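Teaching a robot to flick a switch, one squeeze at a time

I've been itching to write this one up since December.

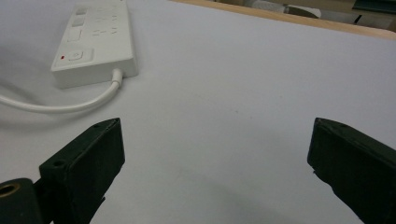
Fingers open, power strip on the table, little red light on.

So, the background. A while ago I got myself a hand-held gripper, the kind you carry about like a chunky pair of kitchen tongs, with a camera looking down over the fingers. You do the job yourself with the gripper in your hand, it records what it sees and how it moves, and later on you train a policy from all of that and put it on an arm. No arm needed while you're collecting! I can do a session at the table with a cuppa going cold next to the laptop, and that alone has made me a convert.

My first project was picking up socks. Everybody does socks, or blocks, or mugs. Socks are very forgiving. You can grab a sock practically anywhere and it still counts as a grabbed sock. Power strips are a whole different animal and I love them for it. The body is stiff, the cord has its own opinions about where it wants to go, and the switch is a small target that has to be pressed, from the right direction, without shoving the entire strip across the table.

I split the job into two tasks, which I've called Grellum and Annan (folder names, don't read anything into them). Grellum is the press: come in from wherever, close the fingers, bring the tips down on the switch, lift off. Annan is the tidy-up: take the strip by its sides, turn it square to the edge of the table, let go. Same starting position for both, strip lying any old way, fingers wide open.

I've recorded 235 goes at Grellum so far. The target in my notebook says 975 across both tasks, and I'm not fussed about how long that takes because the recording is the fun bit. I do them in batches of 30 and then have to stop, as my wrist gets tired and I start taking the same lazy path in from the right every time. You can really see it when you play them back. Thirty approaches that look like one approach! A robot trained on those would be lost the minute the strip was pointing the other way.

A few things I've changed along the way:

I move the strip before every single go, even when I can't be bothered. Sometimes it's only a small turn.

I hold still for a moment at the start with the fingers open. My early recordings began halfway through the movement and they were a pain to line up.

I go slower than feels natural. My hand wants to jab at the switch and an arm can't follow a jab very well.

I keep the fumbles if I recovered from them. If I miss the switch, back off and have another crack, that stays in. The ones where I gave up get binned.

White on white is harder than I'd bargained for, too. I'm thinking of trying a coloured mat for the next lot and mixing the two together, so the model doesn't get too attached to my pale tabletop.

For sorting the recordings I've been using Gistura, a little viewer that lets me scrub through each one and mark where the press happens. It crashed on me 20 files into a session last week and I still like it. Next up is the first proper training run on Grellum, on whatever I've got by then, and if the arm so much as leans towards the switch I'll be doing laps of the backyard. Will post the results either way.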